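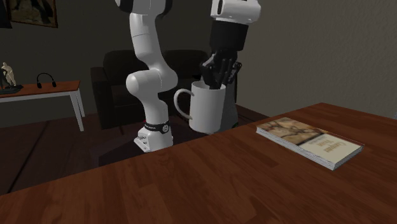
White mug and robot arm, computer rendering.

Kornovbridge Allotments Water Project
Progress report to the Partanen Fund, May 2021

Prepared by Diane Wong, project manager

1. Where we are

The work covered by your grant began in November. The new main has been laid from the Nerkano Road gate as far as the middle path, and the standpipes on the lower half of the site are connected and in use. The upper half still depends on the old dip tanks and will do so until the second stretch of main goes in.

We have laid 356 metres of pipe. The remaining 218 metres run uphill from the middle path to the top hedge. The trench for this stretch is marked out and the plot holders along it have been asked to move sheds, cold frames and compost bays back from the line. Most have done so. Two bays are still in the way and Odair Assunção is speaking to the tenants.

2. Ground conditions

The lower plots were harder going than the survey suggested. Under the topsoil there is a layer of brick and clinker, left from the old yard, and the small digger could not get through it in places. Edivaldo Moura and his crew finished those lengths by hand. This put us behind, though it did not change the contract price, which was fixed for the whole lower section.

We do not expect the same trouble uphill. Trial holes near the top hedge went through clay to full depth without meeting rubble. Clay brings its own problem in wet weather, so the trench will be opened in short lengths and filled the same day.

3. Rainwater tanks

The second part of the grant was for roof water collection at the communal hut. The guttering has been replaced on both sides and the downpipe now feeds a pair of linked tanks on a slab behind the hut. The overflow goes to the ditch. Leaf guards were left out of the original order and have been bought from our own funds.
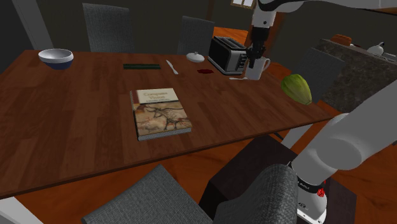 The tanks filled over the winter and the tap has been open to plot holders since the last frosts. Water pressure at the tap is low when the level drops below the halfway mark. Raising the slab would cure this but would mean draining and moving both tanks, and we would prefer to see how a full summer goes first.

4. Use of the site

There are 64 plots, all of them let. Princess Tan keeps the waiting list and has closed it to people outside the parish for the time being. Several of the newer tenants took on plots at the top of the site on the understanding that water would reach them this year, and we have written to them with the revised dates.

Hosepipes are still not allowed. Some tenants assumed that mains water would change this. A notice has gone up at each standpipe and the rule has been added to the tenancy letter.

5. Money

Spending on pipe and fittings is within budget. Digger hire went over because of the delay on the lower plots, and we have covered this from the contingency line. The Wutano valves cost more than quoted last year, so we have ordered only those needed for the upper section and will not be holding spares. Domenica Kuster will send the full statement and receipts separately.

6. Next stage

Trenching uphill will start once the two bays have been moved. We then need a pressure test on the whole line and a visit from the water company before the upper standpipes can be turned on. The old dip tanks will stay in place until that is done. Tenants have asked to keep one of them as a pond, and we would like your agreement to this, as the original application said that all of them would be removed.

We also ask for the second instalment to be released on the existing schedule. The contractor's invoice for the upper section falls due when the trench is closed.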